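Cendach Shared Kitchen Water Use Log

Readings of hot and cold water use from the shared kitchens at Cendach, an office building with several small tenants. The log was started to settle how the water bill should be split and was kept going after that was sorted out. It is now used mostly for practice with messy meter data.

Contents

readings.csv — one row per meter reading, 2,000 rows
meters.csv — one row per meter, 22 rows
notes.txt — free text, mostly dates when a meter was swapped or a valve was closed

Columns in readings.csv

meter_id: matches meter_id in meters.csv
read_at: local time, 24-hour clock
value: the number on the dial, in cubic feet
temp: "hot" or "cold"
reader: initials, blank before September
flag: see below

Values are cumulative. To get use over a period, subtract the earlier reading from the later one. Do not sum the value column.

How the readings were taken

Meters were read by hand, usually before 9 a.m. Whoever did the round wrote the numbers on a paper sheet and typed them in the same day. The paper sheets were kept until the typed copy had been checked by a second person. Two of the meters are Wiegand units with an extra digit on the dial. Their values have already been divided by 10 so they line up with the rest. 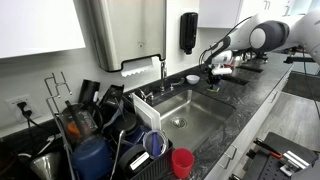

Kitchens are identified by floor and side of the building, for example 3E. The tenant using a kitchen is listed in meters.csv under tenant. Fimico and Cultton share one kitchen, and their use can't be separated from this data. The building split that bill evenly.

Flags

R — dial rolled over
S — meter swapped, value starts again from zero
E — estimated, no reading taken
Q — typed value questioned but left as written

A blank flag means nothing was noted. It doesn't mean the reading was checked twice. Early rows in particular were typed in from sheets that were hard to read, and a 1 may have gone in as a 7.

Known problems

Hot and cold were mixed up on kitchen 2W until the pipes were labeled. Rows before that have been corrected.
Clock changes are not handled. Treat read_at as whatever the wall clock said.
Leaks are included in the totals. See notes.txt for the two that were found.

Use

Free to copy and change. Please keep the notes file with the data, as the readings don't make much sense without it. Corrections go to Uwe Hollmann, who keeps the master copy. Include the meter_id and read_at for each row you think is wrong.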